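Friday, July 7, 2023

I've been hugging this news for two weeks and I'm finally allowed to blog about it: our little animated short, Pliketti, got into the Farkon student and newcomer program! It screens in August, on a real screen, in a room with up to 200 seats. I may have screamed into a pillow. 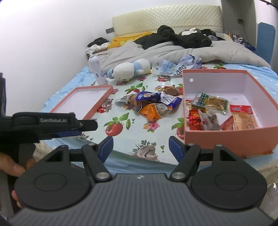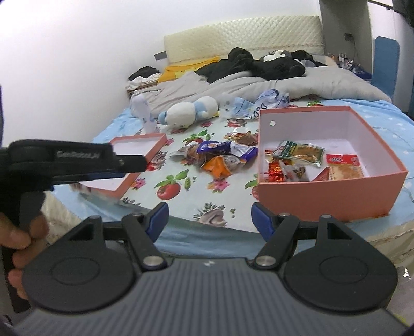
Snack packages and plush toys on the bed.

So, the film. It runs 5 minutes and follows a mapmaker in 1777 who keeps drawing an island that moves whenever she looks away. I drew 1052 backgrounds and character poses for it, most of them at night, and I still love her grumpy little walk. The walk took me all of spring. Worth it!

The festival people at Farkon have been so kind. They sent notes on our sound mix (the gulls were way too loud, they were right) and matched us with Asix, a tiny studio that does subtitles. I had never thought much about subtitles before, and now I can't stop noticing line breaks in everything I watch.

The other shorts in our block look amazing too. There's one called Gunn, all cut paper and shadows, and the trailer gave me goosebumps. I've watched it way too many times and I still don't know how they did the rain.

Next up is the poster. I have two versions, one with the island and one with just her boots, and I change my favorite every morning. The boots are winning today. The file is due before the end of the month, so if you have strong feelings about boots, the comments are open!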